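Mamolau opens remote demonstration set to outside labs

Mamolau has released the first part of a set of robot demonstrations recorded by remote control in simulated rooms. The release holds 1,255 episodes, each one a single attempt at a household task, steered from start to finish by a person at a desk. The company says the remainder will follow in April.

Operators work with a hand controller that sends position and rotation to the simulated arm and opens or closes the gripper with a trigger. Joint angles, gripper opening and the wrist view are stored together at every step, so that a learning program can later match what the operator saw with what the operator did. Failed attempts are kept in a separate folder and marked as such.

Most of the tasks are short. An object has to be approached, gripped and set down at a given spot, often close to furniture that limits the angle of the wrist. Valquíria Figueiredo, who runs the recording work, said the approach was the part that took new operators longest to learn. "They look at the object and forget the elbow," she said. Each operator completes 50 practice runs before any episode is counted.

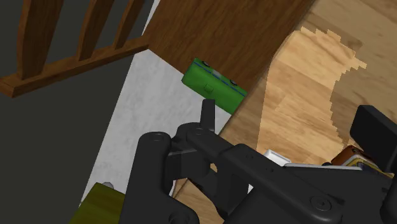

Roland Tunstall questioned whether the wrist view alone gives a program enough to learn from. In his opinion a second fixed viewpoint should be stored with each episode, as the fingers and links can hide the point of contact at the moment it matters. He added that guiding a real arm by hand still gives better force data than any controller, and asked for a small hand-guided set to compare against.

Mamolau said a hand-guided set of 157 episodes, recorded on a real arm at its Skundelum workshop, was being checked and would use the same file layout. No force readings are included in the simulated part.

The files can be requested by universities and by firms with fewer than 1,000 staff. Replay software is supplied with them, and runs on an ordinary desktop computer. Questions about the format go to Yvonne Bunting at the workshop.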